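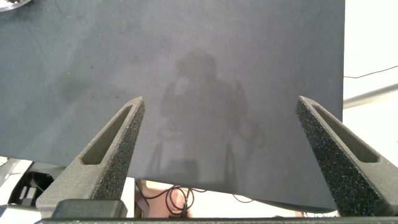 4.2 Surface check before cutting

Check every Hondcombe panel for surface faults before it is marked out or cut. The check applies to new panels and to offcuts returned to the rack. Lay the panel flat with the face side up and light it from one side only. On a dark slate-gray panel with a matte face, faint mottling, small dark specks and lighter smudges are all easy to miss under even light, and a person standing between the lamp and the sheet will put a soft shadow across the middle, where such marks are then harder to judge. Stand on the side of the panel opposite the lamp and keep arms clear of the light path.

Tools and materials

Work lamp with adjustable arm
Soft brush, natural bristle
Lint-free cloths, 2 per panel
Havovum surface cleaner, diluted as stated on the container
Steel straightedge
White pencil
Panel record card

Note: Do not use a colored lamp or a colored filter. Lighter smudges on gray stock may not show.

4.2.1 Setting up

1. Clear the bench and brush it down. Grit left under the panel will mark the reverse face.

2. Place the panel on the bench. The full area of the panel must be supported. If an edge has to overhang, the overhang must not exceed 100 mm.

3. Turn the panel so that a straight factory edge faces you. If the panel is an offcut with no factory edge, use the longest straight edge.

4. Set the lamp at one end of the bench, with the head 340 mm above the panel surface. Tilt the head until the light reaches the far edge.

5. Switch off any overhead lighting directly above the bench.

Caution: The lamp head becomes hot in use. Do not lower it below the stated height. Heat can raise the face of the panel and the damage cannot be reversed.

4.2.2 Checking the face

1. Brush the face lightly from the center toward the edges. Do not press. Specks that move are dust and need no further action.

2. Look along the face at a low angle, first from the near edge and then from one side.

3. Circle any fixed speck, dent or scratch with the white pencil. Keep the circle small. Pencil can be removed later with a dry cloth.

4. Wipe smudges with a cloth dampened with the cleaner. Use straight strokes in one direction. Wipe again with the second cloth, dry.

5. Wait 5 minutes, then look at the wiped area again under the same light.

6. If a smudge is still visible, circle it and treat it as a fixed mark.

Note: Faint mottling across a matte face is a normal result of manufacture. It is not a fault and is not circled. A shiny patch is a fault, whatever its size.

Caution: Do not use solvent, scouring pads or wet abrasive paper on the face. These polish the matte finish and leave a patch that shows after mounting.

4.2.3 Checking the edges

1. Hold the straightedge against each edge in turn and look for gaps.

2. Run a gloved finger along the edge. A crushed section feels soft or rounded.

3. Mark the start and end of any crushed section on the reverse face.

4. Check the corners last. A damaged corner can usually be trimmed off when the panel is marked out (see 4.3).

4.2.4 Sorting

Grade A: no fixed marks on the face. Use for front-facing work.

Grade B: fixed marks that will fall outside the finished piece, or that will be covered by the Troncoso edge strip. Write the position of each mark on the record card.

Grade C: shiny patches, dents in the usable area, or crushed edges on more than one side. Use for backing and packing only.

Write the grade on the reverse face, in the corner nearest the factory edge, and complete the record card. Store graded panels flat. Panels stored on edge in the Cermont rack must be held upright along their full length, with a sheet of tissue between faces.

Note: Grades given before December must be checked again. The earlier edition of this section allowed shiny patches in Grade B.

Section revised May 15, 2025. Checked by Domingo Alarcón.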